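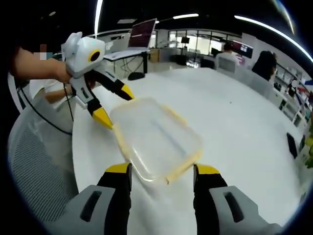
Visitors at the April open day at Firden kept asking the same thing, according to one of the hosts: why start with a lid when a block is so much easier to pick up? A lid shows the faults in a grip early, and it suits a short demonstration.

Setting up a two-gripper station

1. Use a white table with clear space on all sides. Place the clear lid flat, rim down or up, and keep to that choice for the whole session.

2. Check the status light on both hand-held grippers before anyone picks one up. Route any cable behind the operator's chair – not across the tabletop.

3. Approach with the fingers open. Bring the tips to the rim, as the flat centre offers nothing to hold.

4. Close slowly until both tips bear on the rim. If the lid bows, ease off and regrip nearer a corner.

5. Lift 600 mm, hold for 4 seconds, then lower.

Hand over to the next visitor with the grippers open and resting on the table. Log failed lifts in the Prikiteck sheet under the lid's colour code.

Filed under: Open Days, Demos & Workshops

Get the Arard newsletter in your inbox. Unsubscribe at any time.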